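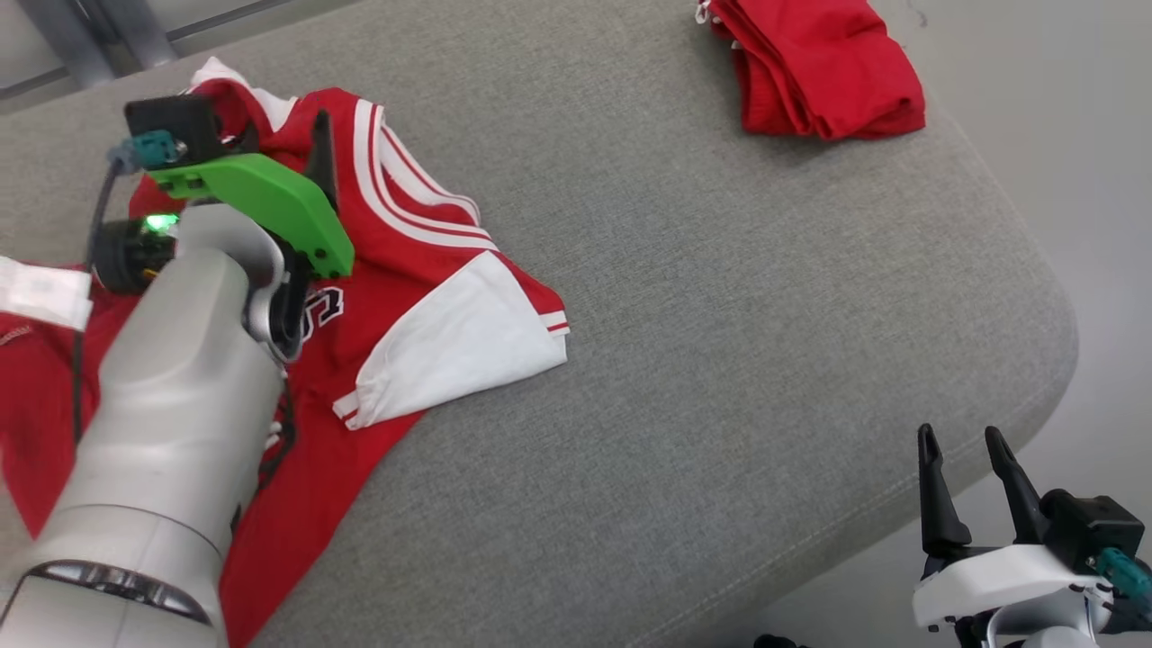 One folded, one to go. Jersey night on the big gray cushion!

Okay, thread time. I told a few of you I'd share how I finally got my basketball jerseys under control, so let's go 🧵

Some background: these used to live in one giant heap at the bottom of the closet in my Hudton apartment. Every game night I'd pull out six things to find one, and whatever I found had a crease right down the middle of the letters.

First thing I changed was WHERE I fold. The bed is too squishy and the kitchen table always has crumbs. A wide, firm seat cushion is perfect - big enough to spread the whole jersey out, and the woven fabric grips a little so that slippery jersey material stays put.

Red on light gray is also just really pretty?? I can see every bit of the trim. White with thin red lines around the neck and armholes gets me every time.

The fold itself:
Lay it out loosely and smooth from the collar down.
Bring the sides in toward the middle.
Turn the bottom up, then up again.
Pat it flat. Move it to the back of the cushion and grab the next one.

Big one for anybody with lettering on the chest: never iron straight over it. I learned this on a yellow Darnent rec league jersey and the D has not been the same. Inside out, low heat, thin towel on top. Or skip the iron, most wrinkles drop out on a hanger overnight.

My friend Dalal Sleiman rolls hers and swears by it. I tried rolling for 2 weeks and the trim around the armholes kept curling up on me. Flat folding won. (Love you Dalal, your drawer is still gorgeous.)

Storage: reds together, whites together, everything standing up on its edge in the drawer like files. I can see all of them at once now. ALL of them. I opened it 4 times yesterday just to look.

Somebody asked about washing. Cold, inside out, no fabric softener, hang dry. Softener leaves a film on that shiny kind of fabric and then it hangs onto the sweat smell forever.

Also yes, I still wear them! The drawer is for between games. Tomorrow it's a red one for the Hadent game and I already know which.

Whites are next, and there's a mustard stain in there I have been avoiding since the home opener. If you've got a trick for mustard on mesh, please drop it below 🙏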